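Trunach hand-held gripper, first notes from the Cindville office

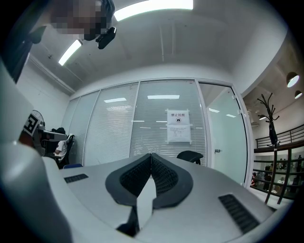 Posted by the author of this blog, test engineer at Stidholm
April 14, 2021

We have had the Trunach kit on a rental since the start of the month. I was asked to decide whether we should buy it outright, so these notes lean toward the things that affect a purchase. Sultana, the recording software that comes with it, gets a shorter section because I have used it less.

The hardware first. The body is white with black slatted vents on both sides of the pad. The vents stay clear of the palm in a normal grip, but a wide glove covers one of them, and after 80 minutes of steady use with gloves on I got a temperature warning. Without gloves I have not been able to trigger it.

The pad is a black V with a fine mesh face and a thicker rim. It centers round stock well. Flat stock is a different matter: a thin card sits across the two halves and pivots if you pick it up off center. Trunach sells a flat pad separately. I would want it in the base kit.

A square black-and-white marker is fixed to the arm, and Sultana uses it to work out the opening of the gripper. The wide lens keeps the marker in view along with most of the room, ceiling lights included. I expected the fluorescent fixtures and their reflections in the glass partition to upset the tracking. Over 300 recorded grasps in the office, Sultana lost the marker 3 times, all of them with my sleeve over it. Roll your sleeves up.

The lens does bend straight edges badly toward the corners. Sultana has a correction step, which takes a printed board and a few minutes. Do it again after any knock. The manual puts this in an appendix and it should be on the first page.

One practical point for anyone testing in a shared office. The lens takes in a lot of background. From my usual spot that includes a seated colleague, the no-camera sign on the partition (禁止拍照), and people down on the lower level past the railing. Sultana can blur faces on export, but the setting is off by default. Get permission for the room before you record in it.

Software complaints, in short: export is slow, the session names cannot be edited once saved, and the battery reading drops in large steps. Firmware updates need a cable.

My recommendation to Stidholm is to extend the rental until September and ask for the flat pad at no charge. I still have to run the drop test and compare left-handed use. Results for both will go in the next post, along with the export times.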